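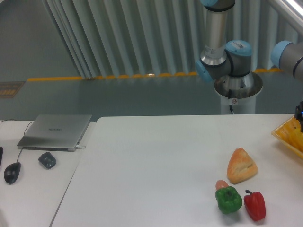

Green and red peppers on a white tabletop.

Disinfecting a ward kitchen worktop

Clean first, then disinfect. Grease and crumbs stop chlorine from working.

1. Clear the surface and wash it with detergent and warm water. Rinse and dry.
2. Wipe with hypochlorite solution diluted to 300 ppm. Work from the back edge to the front.
3. Leave for the contact time printed on the label, then rinse with drinking water.

Mix only what the shift needs and discard the remainder. Never add it to an acidic descaler.

Jocelyn Fraser, 9/3/20

16 comments
81 shares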